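Old desktops get another go at Harnlow repair mornings

By Maja Sadowski

If you have an old computer tower sulking under a desk or at the back of the loft, I have good news – the Harnlow repair mornings are back, and this time they want the big stuff as well as toasters and lamps.

I went along in September, mostly because my aunt Wiesława had been on at me about her old PC (she refuses to throw anything away, and I'm beginning to think she has a point). I had never looked inside one of these things before. I was expecting something tiny and terrifying, and it's really quite roomy in there!

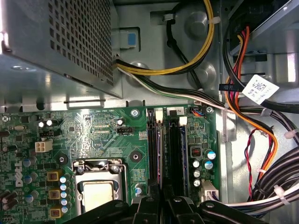
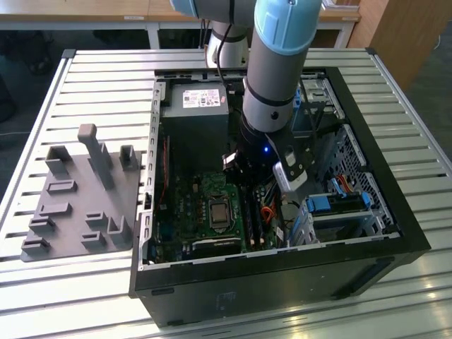

Inside an old desktop: the grey box is the power supply and the green board is the motherboard.

What happens to the old machines

Jarosław Górecki runs the computer side of things and he is very patient with people like me who call everything "the hard drive". He told me most of the towers that get handed in have very little wrong with them. They're slow, or full of dust, or one part has given up and the owner has bought a laptop instead.

So the side comes off, the dust comes out, and each part gets looked at in turn. The processor is the bit I found most interesting. It's a flat square with a metal lid, and it lives in a socket under the cooler, so you don't normally see it at all. The paste between the two dries out over the years, and Jarosław says cleaning it off and putting on a fresh dab is the cheapest favour you can do an old computer. I asked if I could do my own at home. He said yes, but to watch somebody else do it first.

Memory is the other easy win. If there's a spare slot on the board and a matching stick in the parts drawer, in it goes. Hard drives are swapped for newer ones where the owner wants it, and the old drive goes back to the owner in a bag, so nobody's holiday photos end up with a stranger.

Then there are the cables. I'm told you can tell a lot about whoever built a computer by the way they've run the wires, and Szymon Lis, who does most of the putting back together, has opinions on this that I couldn't possibly fit in here. He likes them tied back and out of the way of the fans. Quite right too.

Where they end up

Machines that people don't want back are wiped, tidied up and passed on to homes in the town that need one. The repair mornings have sent out 182 so far, and Solange Miranda, who keeps the list, would like to see another 100 go before next summer. There's a waiting list, so she isn't short of takers. What she is short of is power leads, keyboards and monitors, so please have a rummage.

Anything that really is past it gets stripped for parts. Even then there's usually something worth keeping – a power supply, a couple of drive cables, a handful of screws (there are never enough screws, apparently). The rest goes off for proper recycling.

How to hand one in

The mornings are held at the Makowska rooms, and doors open at 8. You don't need to book unless you're bringing more than two computers. Copy off anything you want to keep before you come, and if you have the original discs or the little bag of spare bits, bring those as well. Please don't take the side off yourself and carry it in open. I saw two people do it and both of them left a trail of screws down the corridor.

Laptops are welcome too, though Jarosław did pull a bit of a face when I asked. They take him longer. Printers are a firm no for now.

My aunt's tower went in with me, and I'm to ring next week to see how it's getting on. She wants it back, by the way. She has a card game on it that she's fond of, and she says the new ones aren't the same.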